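Petridis Street Pantry Swap
22 Dec 2023

1/ Righto, I promised a thread on the great pre-Christmas drinks cupboard cleanout and I'm doing it now while the cordial is still all over the bench and I can't cook anything anyway.

2/ Background for the new people: we're in a flat in Skivbridge with one tall skinny cupboard beside the fridge. It was meant to be for mugs. Since August it has been for every can, sachet and novelty cup that comes through the door.

3/ I last saw the back of that cupboard when we moved in. I have now seen it again and would like to un-see it. There was a jar of malted milk powder in there that had set like concrete. I tapped it with a spoon and it rang.

4/ First job was getting everything out. I don't own enough bench for that so it all went on the floor, on those foam mats you get for under gym gear. Best decision of the day! You can kneel on them, and a dropped can doesn't dent or roll off under the oven.

5/ Sorting rules, which I made up as I went:
— would I drink it this week
— would a guest drink it without being polite about it
— has it leaked
If it had leaked it went straight in the sink, no hearing.

6/ The tall slim cans are the problem children. They don't fit the can rack I bought (the rack is for the ordinary fat ones) and if you stand them on the wire shelf they lean on each other like blokes at a bus stop. One goes, they all go.

7/ What works is a loaf tin. A plain old loaf tin! Stand them up inside it, slide the whole thing in and out like a drawer. I had two loaf tins and have not baked a loaf since winter, so no loss there.

8/ A few people asked about the Drellis organiser trays I posted last time. Verdict: good for tea bags, too shallow for anything else. They were 40 bucks for the set and the loaf tins were already in the house. Make of that what you will.

9/ Cups next. I have a real weakness for plastic picnic cups, the see-through coloured kind. They weigh nothing, they bounce, and they make tap water look like an occasion. I also had far too many, because I buy a stack every summer and forget about last summer's.

10/ Kept 6. The rest are going to my sister's for the pool, where cups go to live under the hedge.

11/ Wash the plastic ones by hand if you want them to stay clear, by the way. Ours went cloudy after a few months in the dishwasher and I've tried vinegar, bicarb and swearing. Vinegar did the most, but only a bit.

12/ Yellow can and pink cup down on the blue mat, and I'm a bit in love with that colour combo, I want a whole kitchen in it. 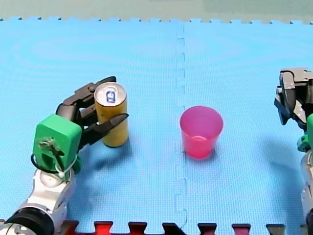 13/ WHAT WENT WHERE
Top shelf: glasses we never use but can't get rid of.
Middle: the loaf tins, tall cans in one, regular cans in the other.
Bottom: cordial, standing in an ice cream tub so the drips have somewhere to go.
Door: picnic cups, stacked, one stack only.

14/ Somebody in the replies said to measure the shelf before buying anything. Yes. Thank you. I did this after. The Orka risers I'd ordered are about a finger's width too long and are now holding up pot plants on the balcony, where they look quite good.

15/ The whole thing took me 5 episodes of a baking show, which I listened to more than watched. I'd allow an afternoon if your cupboard is anything like mine, plus extra if you find a sticky patch. There's always a sticky patch. Mine was ginger syrup and it had grabbed hold of a 300 gram bag of sugar and wouldn't let go.

16/ Warm water and a cloth laid over the top for ten minutes, then an old bank card to lift it. Don't go at it dry, you'll take the paint with it. (Ask me how the left side of the shelf looks.)

17/ Still to do: the mugs. They're in a washing basket in the hallway and I've been stepping over them all day. Taking suggestions on hooks versus a rack, but please keep in mind we rent and I'm already in strife over the paint.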